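Compte rendu de réunion
Groupe de travail « Restauration et pauses » – site de Nirnness
Juin 2023

Présents : Ebbe Ljungberg (services généraux, animation), Tyra Backlund (achats, secrétariat de séance), les représentants des étages 1 à 3.
Excusé : le prestataire Rønning.

1. Approbation du compte rendu précédent

Le compte rendu est approuvé sous réserve d'une correction au point 4 : lire « salle 314 » et non « salle 341 ». Correction portée au registre par T. Backlund.

2. Distributeurs de boissons à robinet

E. Ljungberg rappelle l'objet du point : fixer la configuration de la table de service avant le renouvellement du contrat de location avec Fukmont. Deux distributeurs sont maintenus côte à côte sur la table blanche, chacun avec son plateau d'égouttage. Le troisième appareil proposé au devis n'est pas retenu.

Le représentant de l'étage 2 demande si les verres transparents cannelés peuvent remplacer les gobelets jetables. Les points examinés sont le dégagement sous le bec et la prise en main du verre au-dessus du plateau. Aucune objection. Le niveau de remplissage reste à l'appréciation de l'utilisateur ; aucun repère ne sera apposé sur les verres.

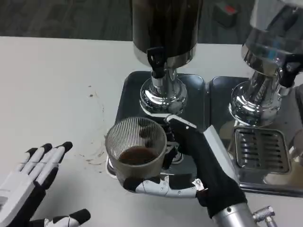
Fig. 1 – Verre cannelé sous le bec du distributeur de gauche, fond de boisson brun foncé.

Décision 2.1 : adoption du verre cannelé pour l'ensemble des pauses. Quantité initiale : 20 pièces par étage. Commande passée par T. Backlund auprès de Navska.

Décision 2.2 : les gobelets jetables restants (plus de 1 000 unités) sont réservés aux réunions avec visiteurs jusqu'à épuisement du stock. Pas de réapprovisionnement.

3. Plateaux et grilles d'égouttage

T. Backlund signale que la consigne d'entretien en vigueur ne mentionne que les robinets. Le nettoyage des plateaux n'y figure pas, et les équipes ne l'effectuent pas de la même manière d'un étage à l'autre. L'étage 1 dépose la grille chaque soir ; l'étage 3 l'essuie en place.

Après discussion, la procédure suivante est retenue :
- dépose de la grille et vidage du plateau en fin de journée ;
- lavage de la grille à l'eau chaude et au détergent neutre, brossage des fentes ;
- essuyage du plateau et du pied chromé au chiffon microfibre, sans produit abrasif ;
- remise en place de la grille dans la partie avant du plateau.

Le représentant de l'étage 3 demande que les traces sur le métal poli soient traitées le matin également. Demande non retenue. L'essuyage du soir est jugé suffisant par les autres participants.

L'écartement entre les deux plateaux est discuté. E. Ljungberg propose de les accoler pour gagner de la place en bout de table. T. Backlund s'y oppose : le léger intervalle actuel permet de soulever un plateau sans déplacer l'autre. 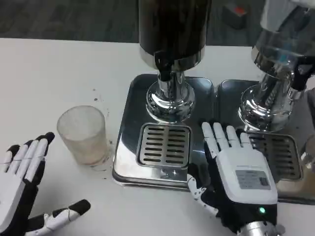 Fig. 2 – Les deux plateaux d'égouttage et leurs grilles à fentes, avec l'intervalle actuel.

Décision 3.1 : l'intervalle est conservé. Un marquage discret sera posé sur la table pour retrouver la position des plateaux après nettoyage.

Décision 3.2 : la consigne d'entretien est complétée dans le sens ci-dessus. Rédaction : T. Backlund. Affichage : services généraux.

4. Budget

L'enveloppe annuelle du poste « boissons et petit matériel » est de 4 000 euros. L'achat des verres y est imputé. La location des distributeurs relève d'une autre ligne et n'est pas examinée en séance. E. Ljungberg demandera à Rønning un chiffrage séparé pour le détartrage.

5. Questions diverses

Salle 314 : le store côté cour est toujours bloqué en position haute. Relance à faire par les services généraux.

Étage 1 : demande d'une seconde poubelle de tri à proximité de la table de service. Accord de principe, emplacement à définir sur place.

6. Suites à donner

Commande des verres – T. Backlund
Consigne d'entretien, version révisée – T. Backlund
Marquage de la table – E. Ljungberg
Chiffrage du détartrage – E. Ljungberg
Relance pour le store de la salle 314 – services généraux

Prochaine réunion : novembre, date à confirmer par courriel.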